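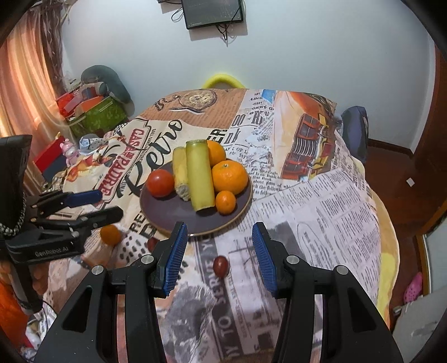 A cherry tomato, on newsprint of a sort.

Last updated: 1 May 2026

Wanted: people who will keep fruit at home and write down what happens to it

You have probably been told to keep bananas away from everything else. You have probably also been told to wrap the stems, hang the bunch, never chill a tomato, always chill an orange, and put a cork in the bowl to keep the flies off. I have been told all of this, several times, by people who had never tried doing it the other way. The Quartey Kitchen Letter would like to find out which of these rules make any difference in an ordinary home, and we need households to help.

I should say now that I don't expect much. Some of the advice has decent lab work behind it. Bananas do give off ethylene, and ethylene does ripen other fruit. What I doubt is that it matters on a kitchen counter, with a window open and somebody eating out of the bowl every day. A sealed chamber is a poor stand-in for my kitchen. It may be a fair one for yours, in which case please get in touch, and maybe open a window.

What we did last time

Last spring we ran a smaller version of this, called Skakska. We asked for fruit diaries and got 74 back. Between them they held 1,808 entries, and a good share of those said "fine" or "still fine." That was our fault. We never told anyone what "fine" meant, and one household in Sullar wrote it beside a peach on the same day they threw the peach out.

We also let people pick their own storage method. The believers all hung their bananas, the doubters all left them in the bowl, and both groups reported that they had been right. I wouldn't trust a word of it, and I wrote the summary.
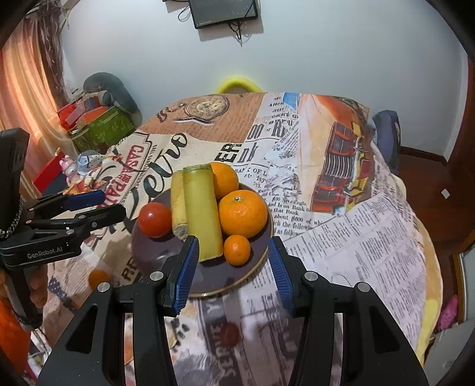
Tomato, banana and oranges sharing a plate, against the usual advice.

What we are asking this time

We want 60 households. The trial runs for 14 days in June. You will get a letter telling you how to store your fruit, and you have to follow it even if your grandmother would be upset. You won't get to choose. If you already know you can't leave a tomato in the refrigerator without moving it back out, please don't sign up. We had several of those last time and they were very nice about it afterward.

You will need to:

- buy bananas, oranges and tomatoes from wherever you normally shop, on the first day
- put them where the letter says and leave them there
- fill in one line per fruit every evening, using our word list and no other words
- taste one of each on the days marked, before you look at your earlier notes
- tell us when you broke the rules

That last item matters more to me than the rest. A diary with three confessed mistakes is more use than a spotless one, which I will assume was filled in at the kitchen table on the final night.

Who can apply

Any household in Faltulley or Sullar with a working refrigerator. Students sharing a house are welcome if one person agrees to be in charge of the diary. Children can do the tasting if an adult does the writing. If anyone in the home works in produce sales, or has ever sold a fruit bowl, banana hook or "freshness" sachet, we'd ask you to sit this one out.

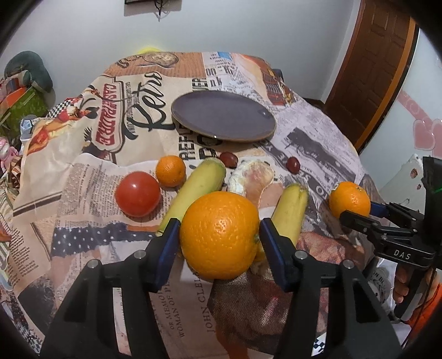

4 min read

What you get

We pay back your fruit, up to a limit printed in the letter, if you keep the receipts. There is no other fee. You will be sent the full results before they go in the Letter, including the dull ones, and you can write in and argue. Your name won't be printed unless you ask for it.

We take no money from grocers or from anyone who makes storage gear. A maker of vented boxes offered to supply every household free of charge. I said no. They asked again, and I said no again.

What it can't tell you

Quite a lot. Fruit bought in one shop differs from fruit bought in the next, and nobody knows how long any of it sat in a warehouse before you met it. Kitchens run warm or cool. People's ideas of "too soft" are miles apart, word list or no word list. If the difference between two methods is small, we will miss it, and I'd say a difference that small isn't worth buying a hook for. Nor is this a food safety study. If something looks or smells bad, throw it away and write "discarded."

How to apply

Write to Obed Dogbe at the Quartey Kitchen Letter, Faltulley. Give your town, how many people live with you, and where you keep your fruit now. Add one storage rule you believe in and why you believe it. "My mother said so" is an accepted answer and was the most common one last year. Places go by draw, and letters will be mailed before the start of June.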